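List Home | Archive | Threads | Search | Subscribe

Subject: Re: Revised rules for the shared kitchens, Chauvin and Minditz houses
From: Capucine Gilbert, Residents' Office
To: sukora-residents
Date: 31/01/2024

Dear residents,

Thank you for the replies received on the draft kitchen rules. The message below raises several points that other households have also put to the office, and I am answering it on the list for the benefit of all.

> The draft says that food left in the shared refrigerators past its
> label date will be removed "promptly." Could the office say what
> that means? In Minditz House last June a full pot of soup was thrown
> out the same evening it was made. Also, is the cleaning charge going
> up again? We were told it would stay the same for two years.
> Finally, some of us would like to go on using our own tablecloths
> and dishes in the shared kitchens. The draft does not say if we may.
> Resident, second floor, Minditz House

On the first point, the word "promptly" will be taken out. The rule will now state that labeled food may stay in the refrigerator until noon on the day after the date shown. Food without a label will be moved to the lower shelf and held there for 2 days before it is removed. Labels are kept in the drawer next to the stove in each kitchen. The soup in question carried no label, but the office accepts that it should have been held, and the cleaning contractor, Rirnley, has been told so in writing.

On the second point, the cleaning charge for the coming year remains at $32 per household per month. The total cleaning budget for the two houses is $1,808 per month, and the part not met by households comes from the general fund. A separate sum of $920 has been set aside for new shelving in Chauvin House. It will not be billed to residents of either house.

Several residents asked about the hours of use. These are unchanged. The kitchens open at six in the morning and close at eleven at night. A household wishing to reserve a kitchen for a family meal should write to the office a week ahead, giving the date, the hours and the number of guests. Reservations are limited to one per household per month, except during holidays, when the office will try to share the available evenings fairly.
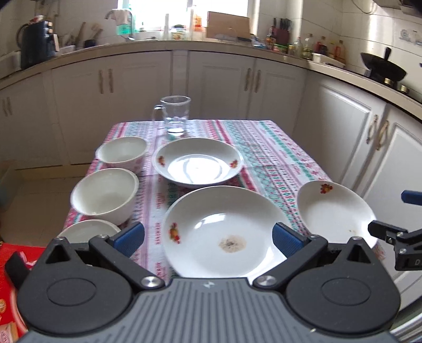

Reading time: 3 minutes

On the third point, residents may use their own tablecloths, plates and bowls. Cloths should be taken home after the meal and not left on the table overnight. Plates and bowls may be kept on the open shelves if they are marked underneath with the apartment number. The office cannot replace items that are broken or go missing.

The final text will be posted on both notice boards and sent to this list. Until then the existing rules apply.

Yours sincerely,
Capucine Gilbert
Residents' Office, Sukora Housing Association

Previous message | Next message | Reply to list

Comments (3)

mk_chauvin: Thank you for the clear answer on the charge. Will the new shelves be deep enough for large pots?

Second floor: Noon the next day is fair. I withdraw my complaint about the soup.

T. R.: The label drawer in Minditz has been empty since before the holidays. Please refill it.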